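From the Bench: a desk, a lamp and a great many sticky notes

Hello again from Windstead! Last issue I promised a report on the tidying project, and then Riku Minami went and changed the task list on me (he was right, I'll admit it), so I've been scrambling to catch up.

The short version is that we're teaching a pair of arms to tidy a desk. Pens in the organizer, notes stacked, scissors put somewhere sensible. We don't write out the motions. One of us drives both arms through the job, the whole thing gets recorded, and the recording goes into the pile that the model learns from. Do that enough times with the stuff scattered differently each time and, fingers crossed, it picks up the general idea of tidying and doesn't just memorize one particular desk.

The pile stood at 2,342 recordings when I sat down to write this. We set out in April hoping for 1,000, so I'm pretty pleased, even if Conall Dunne has flagged a chunk of the early ones as too jerky to keep. Most of those are mine. I used to drive like I was parking a truck!

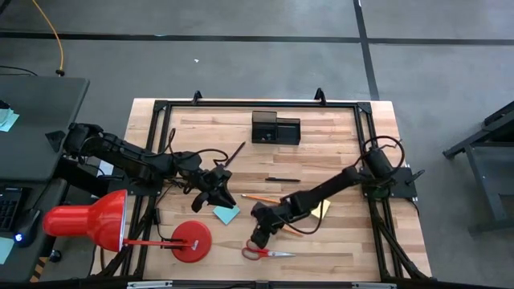 Mid-job on the desk set: the left gripper over a blue sticky note, with pens, pencils and scissors still to sort.

Sticky notes are the part everyone asks about, and they deserve their reputation. A pen has some height to it, so you can come down on either side and squeeze. A note lying flat gives you almost nothing to grab. Tudur Phillips likes to slide it toward the edge of the table first, I like to pinch at a corner, and we had a long argument over whether mixing the two styles would muddle the model. For now each driver sticks to one method per batch and writes it in the log. If you drove a batch before we agreed on that, please go back and fill in the column. You know who you are, Trefor.

Scissors are easier than I expected, as long as you go for the handles. Pencils roll. The lamp isn't something we move in this set, but we do shift it between batches so the arms get used to working around it, and I'd like more recordings with it in awkward spots.

A few practical bits for anyone driving this month. We have 14 layouts on the card by the keyboard, so work down the list and don't skip the crowded ones (tempting, I know). If you drop something, keep going and pick it back up, as the recoveries are some of the most useful footage we get. Stop the recording before you reach in to reset anything. And go slower than feels natural, particularly when both grippers are near the middle.

Emlyn Skyrme is bringing 2 new drivers over from Trerkent and would love somebody to sit with them for their first afternoon. Drop Emlyn a line if you can spare the time.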